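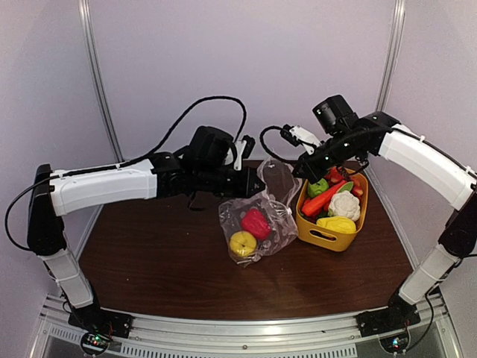

The Pepper Goes in First

Tekle Gebru opened the play store at 1318 Beyene Street every morning by ringing the bell himself, so that the day would have had at least one customer before any customers came.

It was the front room of the Wesilville library annex, one window wide, and over the winter he had painted the sign in three colors of green. LALTARARI MARKET, it said. The word came from his niece Prurosham, who at four had needed a name for a place where you could get anything, and had come up with one on the spot with her mouth full of toast. Nobody in the family had ever found a better one. The library director had asked whether it was Italian.

"It's very good," Tekle had told her, and up it went.

Oh, he loved that store! He loved the little cash drawer that stuck in damp weather. He loved the yellow basket with the slot in its side where small fingers went through and held on. Most of all he loved the produce. He had bought some of it at a church sale and some by mail, and there was no agreement among the pieces about size, so that a strawberry could look a carrot square in the eye. The cauliflower was his favorite. Somebody had cared about that cauliflower. Somebody had sat at a desk and worked out how lumpy to make it.

Prurosham was seven now and came in on summer mornings as senior staff. She had views.

"You can't just throw it all in the bag," she said. It was the week before the holiday and she was standing on the step stool with her elbows out. "You have to ask them what it's for."

"What what's for?"

"The food, Uncle. If it's for soup it goes in one way. If it's for a picnic it goes in another way."

Tekle had bagged real groceries for 26 years, at two different supermarkets, one of which was now a gym. He had bagged for brides and for football teams, and once for a man who bought nothing but vinegar. In all that time he had never asked anybody what it was for, and he felt the whole 26 years tip over and show him their other side. He pulled up a chair.

"Teach me," he said.

So she did. Soup was carrots at the bottom because carrots were patient. Picnic was strawberries last, and you carried it in your arms like a cat. Birthday was anything yellow. If the person said they didn't know what it was for, then you put in one pepper and one fruit and told them to come back when they knew.

"Which pepper?"

She gave him a look. "Red."

"And the green one?"

"The green one stays in the basket. It's shy."

A boy came in a little after ten with his grandmother's purse over his shoulder and his grandmother some way behind it. He had been in before. He was the kind of shopper who walked straight past the cash drawer and stood with his nose at table height, breathing on the vegetables.

"Good morning and welcome to Laltarari," said Prurosham. "What is it for?"

The boy thought so hard that his ears moved.

"I don't know," he said.

Well! You should have seen her. She shook out a clear plastic bag with a crack like a flag, and the boy jumped and then beamed. In went the red pepper. It slid down to the corner and sat there glowing through the creases, and Tekle, who had handled more peppers than most people in the county, thought it was about the reddest thing he had ever seen. Then she ran her hand along above the basket, slowly, not touching, with her eyes shut. She came up with something yellow.

"Is it a lemon?" asked the boy.

"It might be," said Prurosham. "You'll have to find out at home."

"How much?"

"500."

The boy's grandmother, who had arrived by now and was leaning on the doorframe to get her breath, said that seemed steep for two items.

"It's 20 if you come back," said Prurosham.

The grandmother opened the purse, which was still on the boy, and counted a quantity of air into Tekle's palm. He counted it too. He gave her change. The drawer stuck, and he hit it with the side of his fist the way you have to, and it sang out beautifully, and all of them laughed, even the grandmother, who had walked over from the bus stop in the heat and had not been planning on it.

They did a good trade after that. There was a soup, and then two picnics at the same time, which caused a shortage of strawberries and had to be settled with leafy greens. A very small girl bought the carrot and gave it back and bought it again until her father had to go and move the car. Tekle bagged and Prurosham asked the questions. By noon he had the hang of it, and he found that his hands were going gently, much more gently than they ever had at the supermarket, where there had always been a line.

At closing they put everything back where it lived. The cauliflower went on the right side of the basket because Prurosham said it liked the window. He wrote the day up in the store book, as he always did, under the date: 3 Jul 2026. Soup, one. Picnic, two. Don't know, one.

"Put that he's coming back," said Prurosham.

"We can't be sure of that."

"He's got the pepper," she said. She was already at the door with her sandals on the wrong feet. "Put it in."

He put it in. Then he took the pen again and wrote underneath, in smaller letters, order more red peppers, and went to find his hat.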